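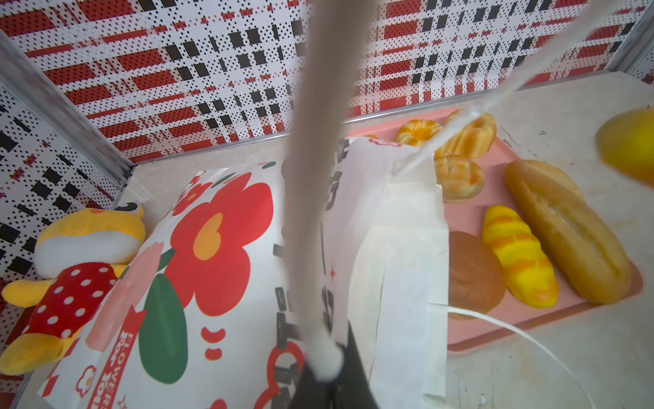 Maureen Sillberg
Blogger, family history hobbyist, scanner of other people's shoeboxes

7 Feb 2021

So I finally did it. After two winters of saying I would, I sat down and ordered copies from the Prarier photograph collection, and they came in the mail last week in a flat brown envelope with so much cardboard in it that I had to use the bread knife. I have been walking past the dining room table just to look at them again!

If you're new, Prarier is the river town where my mother's side lived from before the Civil War until the shoe factory closed. Most of what I know about it comes from letters, and letters are wonderful for who was sick and who owed whom a pig, but they don't tell you what the street looked like. For that you need the pictures, and the pictures are in the county records building, in the Tyagi Room (up the back stairs, ring the bell, wait).

The collection list

The list is a typed leaflet with 1,852 entries in it. Somebody scanned it crooked, and on a few pages the left margin is gone, so you lose the first digit of the item number. I printed the whole thing at home, which my printer has not forgiven me for, and went through it with a yellow pencil over a couple of evenings.

The entries are grouped by subject, sort of. There's Bridges and Ferries, then Churches, then Encampments, then a long stretch of Portraits, and then a section called Views, where I think they put anything that didn't fit. Read Views. I almost skipped it, and it has the Skonlow ferry landing in it, which by any sense ought to be under Bridges and Ferries. It also has a parade, two floods and a thing listed only as "Men with barrel."

Each line gives you a title, then the maker if they know it, then the date if they know it, then the kind of thing it is. Pay attention to that last bit. Some of the entries are photographs taken on the spot, and some are photographs of engravings or paintings that were done a good while later. The big picture of the militia drilling on the common, the one on the cover of the town history, is a copy of a painting made long after everyone in it was dead. I had been using it as proof of what kind of hats they wore. Oh well.

What I asked for

I got three prints. I wanted about thirty, but I have a car that needs brakes.

The first is item 954, the ferry landing, looking across toward the Skonlow side. It's from a glass plate and the detail is unreal. You can read the sign on the feed store, and there's a dog asleep on the ramp. My great-great-grandmother wrote to her sister about "the wretched mud at the landing" and there it is, wretched mud, with planks laid over it.

The second is item 181, an encampment, with tents going up the hill behind the Methodist church. The list says 1862 with a question mark. I've compared it with the church's own history and the steeple in the picture is the old one, the short one, so the date could well be right. I would love for one of those smudgy men by the cook fire to be ours, and I have no reason at all to think so.

The third one was for fun. It's the shoe factory picnic, a whole hillside of people squinting. No names on the back. I've been at it with a magnifying glass and I've decided that a woman in the second row has my aunt's chin.
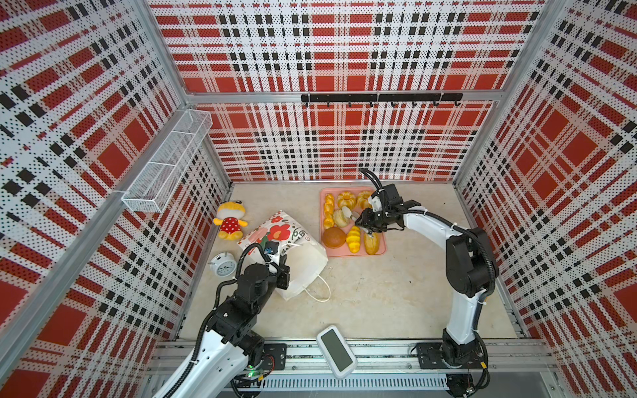 How the ordering works

I had a few emails about this after my last post, so I'll put down what I did.

You write to them with the item number and the title, both. They're strict on this, and after seeing those chopped-off margins I understand why. If you only send the number they'll write back and ask, and there goes a week. Say what size you want and whether you want a print or a digital file. I asked for prints, since I like a thing I can prop against the sugar bowl, but the file is cheaper and you can zoom in on the dog.

They send you a price sheet and a form. The form wants to know what you're going to do with the picture. "Family research" was fine for me. If you want to put one in a book, or on a website like this one, there's a second form and a separate fee, and that's why you aren't getting the ferry landing here. I've sent off for that permission and I'll post it when it comes.

Then you mail a check. Yes, a check! I had to hunt for the checkbook. It took a little under a month from there, and the reading room being closed to visitors this winter can't have helped.

One thing I'd do differently is ask about the back. Plenty of these have writing on the reverse of the mount, and the standard copy is the front only. I found out when I read the small print on the receipt, so now I'm writing again to ask what's on the back of the picnic. If it's names I may scream.

Where to keep them

Mine are in clear sleeves inside a flat box under the spare bed, and the cat has been told. I wrote the item number on each sleeve before I put the print in, never on the print itself. I've also started a notebook with one page per picture, where I put the title exactly as the list has it and then my own guesses underneath in pencil, so that whoever gets the box after me can tell which part is me making things up.

Next on my wish list is the rest of the Encampments, and then "Men with barrel." I have to know about the barrel. If any of you have people from Prarier or from over the river in Skonlow, leave me a comment with the surnames and I'll look through my printout for you. Some of the portraits have family names on them and I'm happy to check.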